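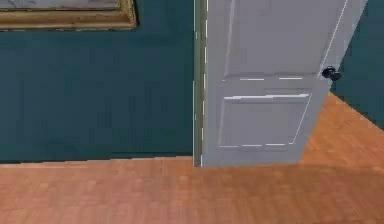 3. Asking price and listing length

3.1 Data

We collected listings for single-family houses in two towns, Tedcombe and Stostham, from the archive of a regional listing service. The two towns share a commuter line and a school district, but the housing stock differs. Tedcombe was mostly built out before the line opened. Stostham has two large subdivisions, Laryea and Zadia, where lots are close to uniform in size and the floor plans repeat.

After removing duplicates, auction sales and houses still under construction, 164 listings remained. Of these, 100 were in Stostham and the other 64 in Tedcombe. For each listing we recorded the first asking price, every later change to it, the final sale price where there was one, the number of days on the market, and the full text of the agent's remarks. Listings that were withdrawn and put back within 60 days were treated as a single listing, with the clock running from the first date. Longer gaps started a new record. The archive was last read on December 18, 2021, and houses unsold on that date are treated as censored.

3.2 Coding the remarks

Agents' remarks were split into phrases at commas, periods and line breaks. Each phrase was put in one of 6 groups: rooms and layout, finishes, systems (heating, wiring, roof), outdoor space, location, and general praise. A phrase such as "newer furnace" went under systems. "Must be seen" went under general praise. Phrases that fit two groups were given to the one named first, so that "kitchen with stone counters" was coded as rooms and layout. Jhonatan Puma coded the full set, and a second reader coded the Zadia listings without seeing the first set of codes. Most disagreements were over the line between finishes and general praise, with words like "upgraded" and "custom" causing the most trouble. We settled these by asking whether the phrase named a part of the house. If it did, it was coded as a finish.

Figure 2 plots the share of phrases in each group against days on the market, separately for the two towns.

Figure 2. Share of phrases by group and days on the market. Open circles: Tedcombe. Filled circles: Stostham. Censored listings are left out of the plot but kept in the models.

3.3 Results

Listings with a larger share of phrases about systems sold sooner in Tedcombe. The same pattern did not appear in Stostham, where the houses are newer and buyers may take the roof and furnace for granted. General praise had no clear link to time on the market in either town once the first asking price was included. It was more common in listings that had already had a price cut, which suggests that agents rewrite the remarks when they lower the price. We could check this only for listings where the archive kept the earlier text.

Within Laryea and Zadia, where the houses are most alike, the first asking price accounted for most of the difference in days on the market. Adding the phrase groups improved the fit very little. Listings first posted in January stayed up longer than the rest, and leaving them out did not change the sign of any estimate.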